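Is anyone else's parish being moved onto a paid discipleship course? 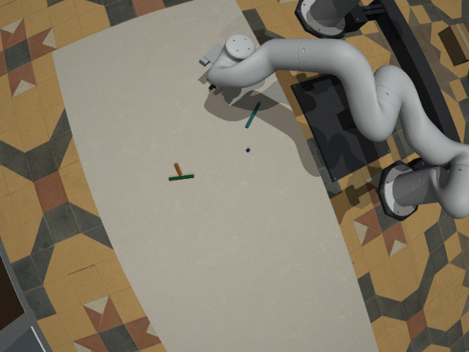

Forum > Parish Life > Small Groups and Formation
Thread started 2nd December

wattleandpsalm
Our parish council in Plenholm has been asked to sign up for a twelve-week program called Kershaw. Every home group would drop what it's doing and follow the same videos. The licence is 403 dollars per group and we have six groups. I've read the sample booklet twice and can't find anything in it that we don't already get from reading Mark's gospel with a pot of tea. Has anybody done it? I'd like to hear what was different a year later. I've had plenty of "it was a real blessing" already.

tenor_two
We did it at Skomcombe. People liked it. The videos are well made and the man presenting is easy to listen to. Two of our groups grew.

wattleandpsalm
Grew with whom, though? New people, or people from the groups that folded?

tenor_two
Mostly the second, to be fair. But a couple who hadn't been near a church since their wedding did come along, and they're still with us. I wouldn't sneeze at that.

Marginalia
I'd be careful with the numbers in their brochure. It says 2497 people "completed the journey". All that tells you is how many reached week twelve. It doesn't say how many started, and it doesn't say what happened in week thirteen. Our diocese bought something similar years ago and the boxes are still in the vestry cupboard.

oldhymnal
Bit harsh. You could say the same of confirmation classes and we still run those.

Marginalia
I do say the same of confirmation classes.

oldhymnal
Fair enough! But I lead a group of retired folk and I'm tired. I've been writing my own questions every fortnight for longer than I care to remember. If somebody hands me a booklet with decent questions in it, I'll take it and say thank you. Not everyone has a leader who can open Mark and get a conversation going.

wattleandpsalm
That's a fair point and I hadn't thought of it from the leader's side. My trouble is with making every group do it. If yours wants it, buy one licence.

quietpew
They won't sell one licence, or they wouldn't to us. It was whole parish or nothing, plus you had to use Lotix for the sign-ups, and then the emails started. I asked to be taken off the list and was told I'd miss out on "community".

tenor_two
We never had to use Lotix. Paper list at the back of the church. Maybe they changed it?

quietpew
Maybe. Ask before you sign. Get it in writing.

Marginalia
Also ask what the theology is. The sample chapter on prayer was all about outcomes - pray this way and you'll notice a change in your mood, your marriage, your work. Not a word about praying when nothing happens. I've sat with people in that spot and I wouldn't give them this book.

oldhymnal
Week eight covers lament. It's short but it's there. Have you read that far?

Marginalia
No, only the sample. I'll take your word on week eight. I still think it's an odd thing to leave until week eight.

wattleandpsalm
Thanks all. We've got 300 dollars in the formation budget, so the whole-parish deal is a stretch before we get to whether it's any good. I'm going to ask council for three things: whether a single group can trial it, whether Lotix is compulsory, and whether someone can borrow the full set to read before we vote.

tenor_two
I can ask if ours is free to lend. The booklets have been written in, mind you.

wattleandpsalm
Even better. I'd like to see which weeks people stopped writing.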